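Help Desk > Ovens & Ranges > Uneven heating / temperature

Ticket status: Resolved by customer
Opened December 2025
Product: Grilside built-in electric oven
Subject: Cakes done at the back and raw in front, and the oven never seems to reach the number I set

Hello and thank you in advance for reading all of this, I know it's long. I bought my Grilside in June from the Van den Broek store, and for the first few months I was so pleased with it that I talked two of my neighbors into looking at the same one. I bake most mornings, mainly loaf cakes and a seeded bread my mother used to make, so I do notice when something changes.

What changed is that everything now comes out lopsided. The back of the loaf is dark, the front is pale, and if I leave it in until the front is ready then the back is only good for the birds. It's also slower. A lemon loaf that used to need 38 minutes is now nearer to an hour, and I've had to start covering the top with foil, which I never did before.

Things I tried before writing to you:

I turned the pan halfway through. This helps the color but the middle is still gummy.

I moved the rack down one level, then up one level. Lower was a little better for bread and worse for everything else.

I bought a Willura oven thermometer, the kind that hangs from the rack. With the dial at 345 it settled at 310 and stayed there, even after I had waited a good long while with the door shut. I tried again the next morning with the same result, so I don't believe it was a fluke.

I switched from the fan setting to plain top and bottom heat. It was slower again but more even, which made me suspect the fan, though I'm no expert and would be glad to be told I'm wrong.

Reply from support

Thank you for such a careful write-up, it saves us both a lot of back and forth. You're not wrong to look at the fan, but I'd like to rule out the door first. On this oven a door that sits slightly open at the top will give you nearly everything you mention. The heat slips out at the front, the back keeps cooking, and the thermometer reads low no matter how patient you are.

Please try the paper test with the oven cold. Close the door on a strip of ordinary paper and pull gently. You should feel it drag. Do it at both top corners, the middle, and both sides, and make a note of any spot where the paper slides out freely. While you're there, run a finger along the rubber seal and feel for flat or hard patches. The seal hooks into small holes at the corners, and now and then one of those hooks works loose after cleaning.

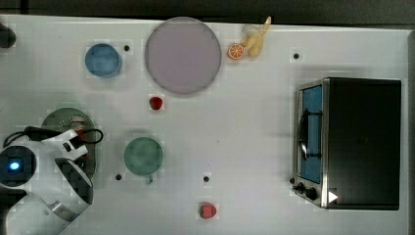
The seal comes off without tools, so if you find a loose hook, go ahead and unclip the whole thing and give it a wash in warm water with a drop of dish soap. Please don't use oven cleaner on it. Let it dry fully, then lay it out flat before you put it back, and choose somewhere roomy and pale to do it. A white tabletop is ideal, as a dark seal shows up so well against it and any nick or stretched place is easy to spot. The join goes at the bottom of the door. Press the corner hooks in first and the long sides will mostly follow along by themselves.

If the paper test is fine all the way around, write back and we'll talk about the fan and the temperature sensor. There is also a calibration setting, but I'd ask you to leave that alone for now. It would only hide the trouble if the door is leaking.

Customer update

Well, I feel a bit silly, but happy! The paper dragged nicely everywhere except the top right corner, where it fell out all on its own. The hook there had come out and the seal had folded under itself. I had taken it off in the fall to clean it with my Restima sponge kit and I must have put it back in a hurry.

I washed it the way you said, let it dry overnight, and put it back with the join at the bottom (I had it at the side before, I'm fairly sure). The thermometer now goes up to 340 with the dial at 345, and I can live with that. The lemon loaf took 40 minutes and came out golden from end to end. I had the first slice while it was still too hot to cut properly.

One small question while I have you. Is it all right to leave the Willura hanging in there all the time, or should I take it out between bakes?

Reply from support

So glad to hear it, and please don't feel silly, that corner catches a lot of people. You can leave the thermometer in for normal baking, but do take it out before you run the cleaning cycle. A reading within 10 degrees of the dial is nothing to worry about, so I'd leave the calibration setting where it is. I'm marking this one as resolved, and if the front of your loaves goes pale again you can reply here and the ticket will reopen.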